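휴머노이드 작업장 안전수칙 정비 사업, 중간 경과 보고드립니다

안녕하세요, 9월분 보고입니다. 지난번 보고서가 너무 딱딱하다고 하셔서 이번에는 편하게 말하듯이 써 보겠습니다. 숫자랑 표는 뒤에 붙는 별첨에 다 넣어 두었으니 여기서는 돌아가는 얘기 위주로 읽어 주세요.

먼저 큰 줄기부터요. Plodham 작업장에서 쓸 수칙 초안은 총 72개 조항으로 정리됐습니다. 처음에는 Kudberg 쪽에서 쓰던 문서를 그대로 가져오려고 했는데, 읽어 보니 고정형 팔 로봇을 전제로 한 내용이 너무 많더라고요. 울타리 치고 문에 인터록 달고 끝, 이런 식이라서 두 발로 서 있는 로봇한테는 안 맞는 조항이 꽤 있었습니다. 그래서 뼈대만 남기고 거의 새로 썼습니다. 시간이 생각보다 많이 들었지만 저는 잘한 결정이라고 봐요!

제일 오래 붙잡고 있었던 건 구역 구분입니다. 선반과 작업대가 같이 있는 공간에서 어디까지를 로봇 구역으로 볼 것인가, 이게 말로는 쉬운데 막상 줄을 치려면 사람마다 의견이 다 달라요. 지금 초안은 이렇게 잡았습니다. 차단 테이프는 허리보다 낮게 처지지 않게 팽팽하게 친다, 테이프 안쪽에 들어갈 사람은 들어가기 전에 조작 담당자와 눈을 맞추고 말로 확인한다, 바닥 테이프는 작업대 위치가 바뀌면 그날 안에 다시 붙인다.

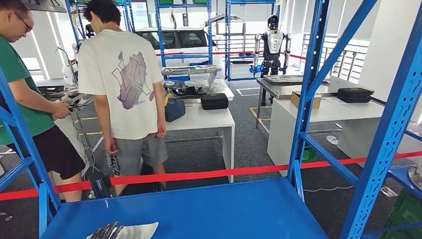 조작 담당자 얘기를 좀 더 드릴게요. 초안에서는 조작기를 든 사람은 그동안 다른 일을 맡지 않는 걸로 했습니다. 짐 나르기, 전화 받기, 옆 사람 도와주기 다 안 됩니다. 현장에서는 "그럼 한 명이 놀고 있는 거 아니냐"는 말이 바로 나왔고요(예상은 했습니다...). 그래도 이 조항은 양보하지 않으려고 합니다. 대신 교대 주기를 짧게 잡아서 한 사람이 오래 서 있지 않도록 조정 중이에요. 화면을 보느라 고개를 숙이는 시간도 문제라서, 로봇이 움직이는 동안에는 확인 담당을 한 명 더 두는 안을 검토하고 있습니다. 인건비가 걸리는 부분이라 이건 저 혼자 정할 수 없고, 아래 요청 사항에 따로 적었습니다.

케이블 정리와 통로 확보 조항도 들어갔습니다. 장비 케이스나 상자는 작업대 위나 지정 선반에 두고, 사람이 오가는 길 바닥에는 아무것도 두지 않는 게 원칙입니다. 너무 당연한 얘기 같죠? 그런데 자체 점검표를 돌려 보니 지적 사항 가운데 제일 많이 나온 게 바로 이 항목이었습니다. 지금까지 점검 기록이 398건 쌓였고, 그중 21건은 수칙 문구가 애매해서 점검하는 사람끼리 판정이 갈린 경우예요. 저는 이 21건이 제일 귀한 자료라고 생각합니다. 문구를 어디서 고쳐야 할지 그대로 알려 주거든요. 예를 들어 "로봇 근처"라는 말은 다 빼고, 팔을 끝까지 뻗었을 때 닿는 범위를 기준으로 다시 썼습니다. 로봇이 자세를 바꾸면 그 범위도 바뀌니까, 가장 넓은 경우를 기준으로 잡았어요.

그다음은 손과 팔 쪽입니다. Moldovan 팀이 검토 의견을 길게 보내 줬는데, 요지는 끼임 위험을 손가락에만 적어 놓지 말라는 거였습니다. 읽고 나서 좀 뜨끔했어요. 팔뚝과 몸통 외장 사이, 관절이 불룩해지는 부분, 손가락 밑동의 링크 쪽도 다 틈이 생길 수 있는 자리인데 초안에는 한 줄로 뭉뚱그려 놓았었거든요. 그래서 부위별로 나눠 쓰고, 로봇끼리 나란히 두고 작업할 때의 간격 조항도 새로 넣었습니다. 사람과 로봇 사이만 생각하다가 로봇과 로봇 사이를 빼먹은 셈이죠.
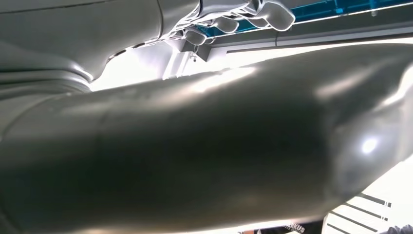 외장 점검은 작업 시작 전에 한 번, 끝나고 한 번 하는 걸로 통일했습니다. 이음매가 벌어졌는지, 긁힌 자국이 깊어졌는지, 손가락 커버가 헐거운지 손으로 만져 보고 기록하게 했는데요, 반드시 전원을 내리고 비상정지를 건 상태에서만 만지도록 순서를 못 박았습니다. 처음 양식은 칸이 너무 많아서 다들 대충 동그라미만 치길래 한 장짜리로 줄였어요. 줄이고 나니 오히려 비고란에 글을 써 주는 사람이 늘었습니다. 반가운 일이에요.

손목 쪽 카메라 화면을 점검에 쓰자는 의견도 있었는데 이번 초안에서는 뺐습니다. 조명이 위에서 세게 들어오면 밝은 데는 하얗게 날아가고 아래쪽은 그늘이 져서, 그 화면만 믿고 판정하기는 어렵다고 봤습니다. 보조 자료로 남겨 두는 건 괜찮다고 적어 두었고요.

교육은 Burkville 자료를 바탕으로 반나절 과정을 만들었습니다. 앞부분은 수칙 읽기, 뒷부분은 테이프 안쪽 출입 절차와 비상정지 연습입니다. 연습 비중을 더 늘려 달라는 의견이 많아서 다음 회차에는 읽기 시간을 줄이고, 읽을거리는 미리 나눠 드리려고 해요.

예산은 계획 안에서 쓰고 있습니다. 바닥 테이프와 표지판 교체, 점검표 인쇄에 든 금액이 합쳐서 729유로이고 영수증은 별첨 뒤쪽에 모아 두었습니다.

부탁드릴 것도 있습니다. 확인 담당을 추가로 두는 인건비를 다음 분기부터 인정해 주실 수 있는지 답을 주시면 좋겠습니다. 그리고 Kudberg 문서에서 남긴 조항들은 출처를 어떻게 표기해야 하는지도 알려 주세요. 저희 쪽에서는 조항 끝에 괄호로 적는 방식을 생각하고 있습니다.

다음 보고 때는 판정이 갈렸던 항목을 고친 문구로 다시 점검한 결과를 들고 오겠습니다. 초안 전문은 같은 폴더에 올려 두었으니 의견은 문서에 바로 달아 주셔도 됩니다. 감사합니다!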